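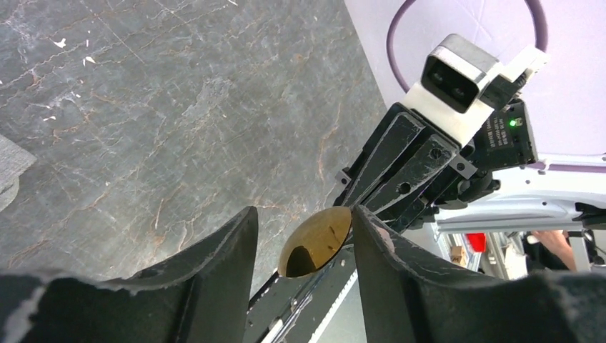 From: Nest Hopkin
To: the mending list
Date: 11/04/2026
Subject: Re: Brown mirrored sunglasses, lens keeps dropping out

Hello Mared, and hello everybody,

Mared Powell wrote:
> My old Tosell sunglasses have lost a lens again. It's the small oval
> kind with the gold-brown mirror finish, and I have pushed it back in
> 2 times this month. Do I glue it? Gwilym says glue, but Gwilym
> says glue for everything. They aren't worth much but I've had them
> since Owen was in school and I'm fond of them.

Please don't glue it yet! I did that to a pair of mine years ago and the glue crept across the mirror coating and left a cloudy patch right where I look, and I wore them like that a whole summer out of stubbornness.

First find out what kind of frame you have. If it's metal there is often a tiny screw near the hinge that closes the rim around the lens, and on a pair that age it has very likely worked loose. Back it out a little, set the lens in the groove, pinch the rim shut with your fingers and tighten up again slowly. If the frame is plastic, warm the rim in a bowl of hot tap water for 40 seconds and press the lens in from the front, outer corner first.

Do hold the lens by its edges — mirror finishes mark so easily, and once they're scratched there is no polishing it out. I work over a folded dish towel, as a stone or tile tabletop always has some grit on it no matter how well you wipe.

If the screw is missing altogether, Everaldo has a tin of odd ones and I'm sure he'd let you try a few. Bring the loose lens in something soft, and both of you come to me after for tea, I have plenty of cake.

Love to Owen,
Nest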